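# Kapitel 4: Beispiele sammeln

Ein lernendes System für Greifaufgaben braucht Vorführungen. In Kapitel 3 wurde gezeigt, wie aus aufgezeichneten Bewegungen eine Steuerung entsteht. Offen blieb, woher die Aufzeichnungen kommen und woran man erkennt, dass sie brauchbar sind.

Nach der Lektüre dieses Kapitels sollten Sie einen Sammelplan aufstellen, Vorführungen beurteilen und fehlerhafte Durchgänge begründet aussortieren können.

## 4.1 Vorführen mit der Hand

Beim Fernsteuern bewegt eine Person den Roboterarm über ein Eingabegerät. Das Verfahren liefert genaue Gelenkdaten, ist aber langsam und an den Standort des Arms gebunden. Beim Vorführen mit einem handgeführten Greifer entfällt der Arm. Die Person hält den Greifer selbst und führt die Aufgabe aus, während eine Kamera am Werkzeug mitläuft. Aus dem Kamerabild wird später die Bahn des Werkzeugs berechnet.

Als durchgehendes Beispiel dient uns der Datensatz Dallen. Er umfasst 2.260 Durchgänge, von denen 694 nach der ersten Prüfung verworfen wurden. Der häufigste Grund war eine verlorene Bahn: Das Bild enthielt zu wenig wiedererkennbare Struktur, meist weil der Greifer zu nah an einer einfarbigen Fläche geführt wurde. An zweiter Stelle standen Durchgänge, in denen der Gegenstand zwar gegriffen, aber nicht abgesetzt wurde.

Ein Durchgang sollte nicht länger als 60 Sekunden dauern. Längere Aufgaben werden zerlegt — zum Beispiel in Greifen, Tragen und Absetzen — und die Teile einzeln benannt.

## 4.2 Der Ort der Aufnahme

Viele Sammlungen entstehen an einem einzigen Labortisch. Eine daraus gelernte Steuerung versagt oft schon, wenn der Tisch eine andere Farbe hat. Darum wird auch in Büros, Küchen und Werkstätten gesammelt, bei laufendem Betrieb und wechselndem Licht. Verändert werden pro Sitzung höchstens 2 Größen, etwa der Gegenstand und seine Lage. Sonst lässt sich bei der Auswertung nicht mehr sagen, worauf ein Unterschied zurückgeht.

Zwischen den Fingern liegt das Objekt, dahinter bleibt genug vom Raum sichtbar, um die Bewegung des Werkzeugs zu verfolgen:

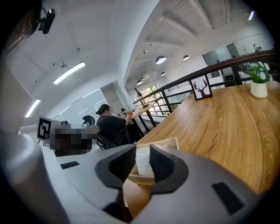
Kwadwo Baidoo hält dagegen, dass Vielfalt der Orte gern überschätzt werde. Wer an zwanzig Orten je drei schlechte Griffe aufnehme, habe am Ende sechzig schlechte Griffe, und ihm sei eine saubere Sammlung aus einem Raum lieber, die man danach Ort für Ort erweitere. Für den Anfang eines Projekts ist das ein vernünftiges Vorgehen, und die Übungen am Kapitelende folgen ihm. Die Frage, ab wann sich ein neuer Ort lohnt, behandelt Abschnitt 4.5.

## 4.3 Das Protokoll

Zu jedem Durchgang gehört ein kurzer Eintrag mit Aufgabe, Gegenstand, Ort, vorführender Person und Ergebnis. Er wird sofort nach dem Absetzen geschrieben. Abgebrochene Durchgänge werden ebenfalls eingetragen und nicht gelöscht.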